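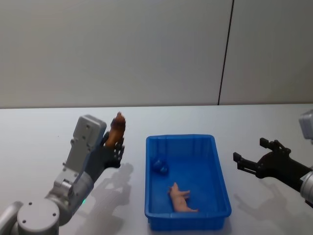 White tabletop has yellowed near the window, can I get it back?

Bought the table used from a shop in Helach. One strip, about 30 inches long, has gone yellow. Dish soap did nothing.

Chie Arai
Baking soda and water, left on for 2 minutes, then wiped off. Try a corner first. It lifts stains, but it won't fix sun damage.

Osamu Kamata
Sounds like sun to me. Mine went the same way and I ended up painting it. Two coats, light sanding between.

pora_38
just turn the table around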